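Equipment notes: paddle cases
March 2023 – 2 min read

Club paddles now go back in their zippered cases after each session. Open the case flat on the table, both halves up, and seat the paddle in the shaped half. Check the rubber edge for lifting before closing.
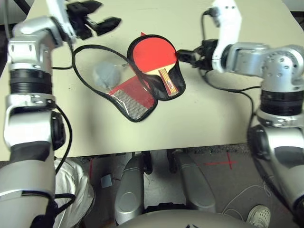
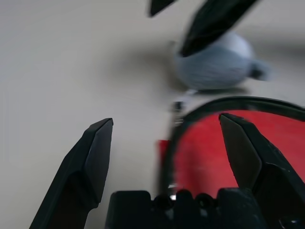
Cleaning the rubber

Damp sponge, plain water, then air dry – no paper towels. Keep the zipper clear of the rubber when closing. Report split edges to Vendula Procházka.

Recent items
Machala table delivery
Net heights, checked
Ball order: 940 received

11 shares · 7 comments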